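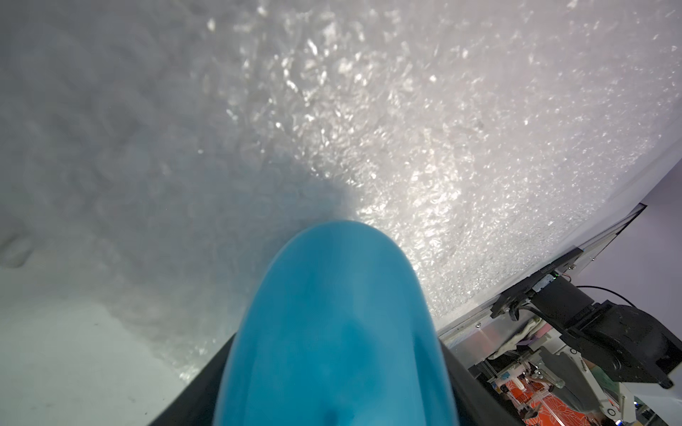

*Figure 1. Crinkled, translucent white plastic.*

# What the Box Comes With: Packaging in Dvorak Hall

Intro to Consumer Research, final project report
July 27, 2025

## Why this topic

My first proposal was about whether online shopping is changing American towns. It came back with the comment "Which towns?" written in the margin. I live in Dvorak Hall, where the recycling room door no longer closes, so I narrowed it down to that.

The question I ended up with was this: how much of the packaging that comes into one residence hall gets used again before it is thrown out, and what decides which pieces get a second life? I expected the answer to be about how green people are. It was mostly about closets.

## Method

For 15 days in May I kept a log sheet on a clipboard next to the mail shelves. Residents who opened a package were asked to write down what it came in and what they planned to do with each piece. I also checked the recycling room every evening and wrote down what I found, which did wonders for my social life.

I sorted everything into four groups: boxes, padded mailers, paper fill and plastic fill. The last group included air pillows, bubble wrap, stretchy film and anything else that crackled. I had planned separate groups for these, but the film and the flattened bubble wrap were hard to tell apart by the time they reached the bin, and I was not going to sit there feeling for bubbles.

I also held short interviews with six residents. One of them mainly wanted to talk about parking. I have left that material out.

## Results

The log and my evening checks together gave 373 pieces of packaging. Boxes were the largest group and also the most loved. People kept them for moving out, for storage, and in one case as a nightstand, which I saw and which was fine.

Paper fill did worst. Almost all of it went straight into recycling, and the residents seemed pleased about this, as if they had done something.

Plastic fill was the odd one. In the log, most people wrote "will reuse." In the interviews, "reuse" meant that it was under the bed. Two people had used some to wrap dishes. The others were saving it for a future in which they mail a great many lamps.

Where the packages came from mattered more than I expected. Hollodo, which sells most of the small dorm furniture in the building, ships in boxes a good deal larger than the contents and fills the gap with plastic. Closevano, a clothing seller, uses thin mailers that tear when opened and can't be used again by anyone. The residents complained about Hollodo much more often. They reused its packaging much more often too.

## The take-back shelf

The second part of the project was a small test. I put up a shelf beside the mail area with a sign reading "Leave packing stuff, take packing stuff." I named it Sutilum, because the course guide says a project should have a memorable name. People called it the shelf.

In the first few days it filled up quickly. Taking was slower. Then move-out began and it was stripped bare in one evening, including the sign – I would like the sign back if anyone has it.

This suggests that timing is the main problem. Packages arrive all year, and people need packing material at the end of it. Whatever comes in between has to be stored somewhere, and a dorm room has very little somewhere.

## Limits

The log depended on people being willing to fill it in. Some entries were clearly made by people waiting for the elevator ("1000 boxes, all mine"), and I removed them. I also can't say what happened to the pieces people took back to their rooms, short of looking under beds, and the ethics form was quite firm about that.

The log only covered one stretch of May. A count in September, when everyone is buying desk lamps, would probably look different.

## What I would do next

I would run the shelf from the start of fall and ask the housing office for a locked storage cage, so that plastic fill could be held until move-out. I asked already. They are thinking about it, and in the meantime they have taken the recycling room door off its hinges.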